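ホーム > くらしの記録 > 写真 > 袋と小物の片づけ

袋と小物の片づけ、5月ぶん

急いで上げます。文章はあとで直すかも(たぶん直さない)。

5月のどこかでやろうと言っていた小物の片づけ、やっと手をつけました。机の引き出し、棚の下の段、あと旅行かばんの内ポケット。出てくる出てくる。充電コード、替えのボタン、どこの鍵かわからない鍵、外国の小銭、使いかけのばんそうこう。全部ジッパー袋に入れてしまう作戦です。箱はもう増やさない。

きっかけはムルゲタ・ウブシェトさんの荷物。前に泊まりに来たとき、かばんの中身がほとんど透明の袋に分かれていて、探しものに一度も手間取らなかった。うらやましい。まねしました。聞いたら「袋は2種類だけにしろ」とのこと。大と小。中は買うな、中を買うと全部が中になる、と。そのとおりだと思う。うちの引き出しは中だらけでした。

やったことのメモ。順番はわりと適当。

・まず全部出す。午後2時スタート、白い面の上に広げる。白いところだと小さいねじも見つけやすい。
・おなじ用事のものどうしでまとめる。形ではなく用事で。コードはコードで集めると結局からまるので、「旅行」「机」「修理」みたいに分けた。
・袋に入れたら空気を抜く。抜きすぎると角がとがって袋に穴があくので、ほどほどに。
・ジッパーは端から端まで指でなぞる。途中で浮いているとあとで中身がこぼれます(一度やった。ビーズ。つらい)。
・立ててしまう。寝かせて重ねると下のは二度と見ない。

袋はザンデ… じゃなくてZendinisのを200枚入りで買いました。多い。近所にも配ったけどまだある。前に使っていたPlutlowのほうが少し厚手で、重いもの(工具とか電池とか)はそっちの残りを使ってます。どっちがいいかと聞かれたら、軽いものはZendinis、角のあるものはPlutlow。両方とも口のところが固い日と柔らかい日があるきがする。気のせいかも。

ラベルは貼らないことにした。透明なら見ればわかるので。ただし薬と電池だけは日付を書いた紙をいっしょに入れる。油性ペンで袋に直接書くと、使い回すときに消えなくて困ります。マスキングテープも試したけど、はがれて隣の袋にくっつくのでやめ。

ジッパーに色がついているのは助かる。どっちが口かすぐわかるし、暗い棚の奥でも手がとどく。色で中身を分けるのもやってみたけど三日でくずれました。赤は急ぎ、のはずが、全部急ぎになるので。

Annamalaiの棚用の仕切りも使ってます。幅を変えられるやつ。袋を立てるとき、すき間が広いと倒れてくるので、きつめにしておくのがよい。Gakonのかごも買ったけど目があらくて袋の角がひっかかる。タオル入れに転職しました。

捨てたもの。
・割れた洗濯ばさみ
・インクの出ないペン、たくさん
・何かのふた(本体なし)
・期限切れのばんそうこう
・説明書。機械のほうがもううちに無い

迷ったもの。
・どこの鍵かわからない鍵。残した。来年また迷う
・外国の小銭。小さい袋に入れて旅行の袋の中へ。袋の中に袋、これが意外と見やすい
・片方だけの手袋。冬まで保留

かかったお金。袋と仕切りとかご、合わせて3,523円。かごが余計でした。かごを買わずに袋だけならもっと安い。これからやる人は、先に全部出してから買いに行ったほうがいいです。私は逆をやりました。

あと、よく聞かれるので先に書いておくと、袋は洗って使ってます。裏返して中性洗剤、すすいだらコップにかぶせて干す。食べ物を入れたのは小物には回さない。生ものに使ったのは洗わずに捨てる。ジッパーのみぞに粉ものが入るとしまらなくなるので、古い歯ぶらしでこする。これでだいたい復活します。しないのもある。

口が歪んできたら引退、ほこりよけとして季節外のリモコンにかぶせる係。テープで止めればじゅうぶん。底に穴があいたのは、はさみで開いて一枚にして、ペンキぬりのときの下じきにします。小さいけど無いよりまし。

旅行用の袋は今回いちばん時間をかけました。ムルゲタさん式だと、かばんの上から順に、着いてすぐ使うもの、夜に使うもの、帰るまで使わないもの。私の場合は充電コードが全部の段にいる。なぜ。一本にしぼって、残りは机の袋に戻した。液体ものは大きいほうを二重にして、口の向きを互いちがいに。もれたときの片づけがぜんぜん違う。ティッシュを一枚はさんでおくともっと楽です。帰ってきたら袋ごと洗濯機の横に置く、というのもまねしたいけど、横に場所がない。

写真、少ないです。手がふさがっていてほとんど取れず。残りは引き出しの中なので見せられない(まだ途中)。棚の段はまた別のページにします。たぶん6月。

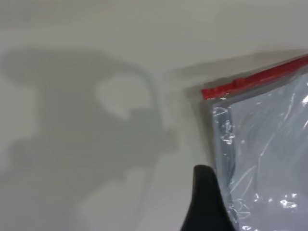
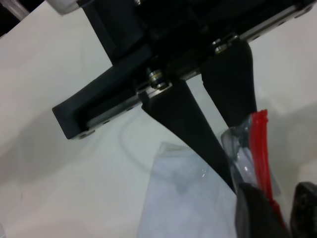 2枚。1枚目、透明のジッパー袋、口は赤。

お問い合わせ | 写真と文の無断転載はご遠慮ください | ページの先頭へ戻る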